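Visit report: Helport returns and repacking depot
Feb 23, 2020

The depot opened to suppliers and small traders in January, and I went round it with the second group of the morning. Our guide was Boris Murín, who runs the inbound side. The building has 2,642 square metres of floor on one level, with goods in at the north doors and parcels out at the south. Curora holds the lease and Lestent is the largest customer.

Goods in is conventional. Cages are weighed, tagged and parked in numbered lanes painted on the concrete. The lanes are a little narrow for two people to pass with trolleys, and Murín said the lines will be repainted in spring. Lighting is good except along the west wall, where the racking blocks it.

The grading room is kept warmer than the rest, and the noise from the doors hardly reaches it. Returned items are opened, checked against the slip and put into one of 3 grades. Grade one goes back to stock, grade two is repacked, grade three is stripped for parts and packaging. Slips are still paper. Svatopluk Koubek, who came with our group from a furniture firm, asked about scanning them and was told that a trial had been put off twice.

I spent most of my time on packing materials, as that is our own problem at Aryee. Foam is sorted by density and then by size. Whole blocks are kept for reuse and broken ones are baled. The depot stores loose pieces in plastic bins, never in cardboard, on the grounds that cardboard sheds dust and the dust sticks to foam. The larger bins are stacked 12 high on steel dollies, which seemed to me one or two more than is comfortable.

Clear bins are preferred – the contents can be checked without lifting anything down. Lining is a separate matter. A cloth laid loosely in the bottom stops small parts from sliding and can be lifted out and shaken, but it also hides part of the walls, so some of the advantage of a clear bin is lost.

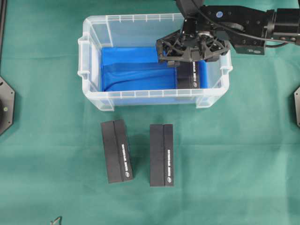 Cloth on the work surface is a choice I would copy. It marks less than bare board and black foam shows up well on green. The drawback is washing. The depot keeps 200 covers in rotation and sends them out weekly, a cost that does not appear in the figures handed round at the start.

Lunch was sandwiches in the upstairs office. Aslak Aasen gave a short talk on bale weights, with slides. Parking is at the rear, by the south doors, and the sign for it is easy to miss from the main road.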